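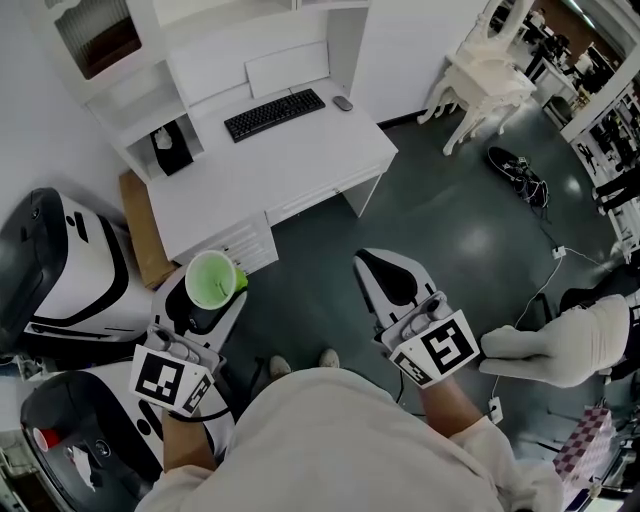 Page last changed: May 16, 2025

The Tidying Room

I only went to the Skavmont open day for the parking. Phyllis Horrocks had been given two tickets by her grandson and one of them came with a space behind Aguirre House, and I needed to be in that end of town anyway to take a lamp back. So I said yes, I'd love to see some robots, and Phyllis said good, wear flat shoes, and that was that.

Phyllis is eighty-one and used to run the alterations counter at a department store that's now a gym. She taught me to put in a zip when I was nineteen and crying over a bridesmaid's dress, and we've been friends ever since, in the sense that she rings me up and tells me what we're doing.

They gave us lanyards and a biscuit each and sent us up in the lift to 514. I had expected a laboratory. I think I'd expected a window with people in white coats behind it, and possibly a handrail. What we got was somebody's back bedroom! White desk with shelves over it, a keyboard sitting crooked, a box of tissues with one poking out the top, and one of those curly white chairs with carved legs that my mother-in-law has in her hall and won't let anyone sit on. There was a cuddly toy on the floor. There was a flex across the floor as well, and Phyllis looked at it, and then looked at me, and I knew I would be hearing about that flex in the car.

"It's a home," said the young man at the door. "The idea is it's a home."

"Whose?" said Phyllis.

He laughed, but she wanted to know.

The robots were over on the left, white and black with shiny dark fronts. The young man told us they were a matched pair called Pandik and Jamel, and that they'd be going later in the afternoon, but that first we would see the teaching. I'd assumed you taught a robot by typing. I had pictured it all coming down a wire. But no, a woman in a beige top bent over in the middle of the floor with a sort of mechanical claw in each hand and picked things up with them, and that was the lesson.

That was it! I'm not being rude about it, I was fascinated. The claws had two fingers with black pads on the inside, and black and white patterned squares stuck on them like the ones you scan in a café to see the menu. She pulled a trigger and the fingers shut. The young man said the squares were so the computer could work out where her hands had got to, and that everything she did was kept and shown to Pandik and Jamel afterwards, over and over, until they had the gist.

"How many times has she done it?" I asked.

"That task? 1,861," he said, without even looking it up, and he said it with such pride that I felt I should clap.

Phyllis had gone quiet. I know her quiets. There's the one where she's too hot and there's the one where somebody's hem is down, and this was the hem one. She had moved along the wall until she was right next to the tape, and she was watching the woman's elbows.

"She's doing it from the shoulder," she said to me, not softly.

"Phyllis."

"Well, she is. She'll be in agony by teatime. Look at her. You don't reach with your back, you bring yourself round to it. I must have told that to every girl I ever had."

The woman in the beige top straightened up. I wanted to get in the lift. But she didn't look cross, she looked as if somebody had finally asked after her, and she said, "It's my neck, mostly. From looking down."

"It will be," said Phyllis. "Who showed you?"

And the woman said well, no one, really. They'd given her the claws and a list. She told us her name but she said it while a trolley was going past in the corridor and I've felt bad ever since that I didn't ask again. She had been a florist before. She said her hands were the reason she got the job – they'd made everyone at the interview pick up a grape.

I don't know quite how the next bit came about. I had turned round to put my biscuit wrapper in my bag. When I turned back Phyllis was on the wrong side of the tape with her handbag on the floor and a claw on each hand, and the young man was saying something about insurance in the voice people use when they already know they've lost.

"I'm only seeing the weight of them," said Phyllis.

She tried the triggers. Open, shut. Open, shut. She turned her wrists over and back, exactly the way she used to try a new pair of shears, and she made a small noise through her nose, so I knew she thought they were decently made but would never say so in front of the firm.

Then she picked up the toy. It took her one go. She didn't bend to it, she stepped to it, feet first and then hips and then the arms last, and she had it up by the middle and over to the curly chair and sitting down on it with its legs in front before I'd got my phone out. She gave it a tweak so it wasn't slumping. There was a man behind me with a child on his shoulders and the child said "Again!" and so she did it again, from the other side.

"Is that being kept?" I asked the young man.

He looked over at a laptop. "Er," he said. "Yes. It's all still running."

"So they'll see that one too?"

"I mean, strictly it isn't consented," he said, and he went off to find a form.

Phyllis and the florist had forgotten all about us by then. They were talking about cups. The florist's trouble was cups, it seemed. They would go over on their sides and she would come at them from the top, because that was how the list said, and the pads slid off the rim. Phyllis said you'd never pick up a cup from the top in life, not unless you'd been brought up in a barn. You would roll it a bit towards you first. The florist said but the list. Phyllis said who wrote the list? And the florist looked towards the door the young man had gone out of and pressed her lips together.

They rolled cups for twenty minutes. I did the rest of the open day on my own, and I can report that there was a talk with slides, a machine that folded one towel while we all had a cup of tea, and a shop selling mugs and a build-it-yourself kit for £65, which seemed a lot for something that could only wave. I bought a mug. I sat on a wall outside and ate the second half of Phyllis's biscuit, which she'd given me to mind.

When I went back up they had Pandik going. People were standing three deep in the doorway and I had to see it between two rucksacks. It came forward very slowly and its arm went down very slowly and everybody stopped breathing, and it went to a cup from the top, and it missed. There was a sort of sigh. It had another try and got it, and everyone cheered, and the young man went pink.

Phyllis didn't cheer. She was in a plastic chair somebody had fetched for her, with the florist standing next to her, and she was watching that arm the way she'd watched me with my first zip.

"It hasn't had mine yet," she told me when I got to her. "They go in overnight."

"Do they?"

"She says so." She meant the florist. "She says it takes them a while to settle. You can't tell anything from the first day."

We drove home by the ring road. I had the lamp on the back seat still, because the shop had shut. I heard about the flex as far as the first roundabout – somebody would break their neck on it, and in her day it would have been taped down before the doors opened – and then I heard about the chair, which she said was a perfectly good chair and wasted on that room. After that she was quiet for a bit, and it wasn't either of the quiets I knew.

"They asked me did I want to be taken off it," she said. "What I did. He had the form. You could tick to be taken off."

"What did you tick?"

"I asked him what they'd be doing, those two, when they were finished learning. And he said they would be going into people's houses. People who can't get down to the floor any more." She had her handbag on her knees and she was doing the clasp, open, shut. "I said well, they'd better be shown properly, then."

I said that sounded fair.

"I'm going back in February," she said. "They're doing buttons. She's going to ring me when she knows what time. You'll have to ask about the parking, I don't think it's the same people."

I said I'd ask. Then she wanted to know if I had eaten her biscuit, and I had to pull in at the garage and buy her a packet.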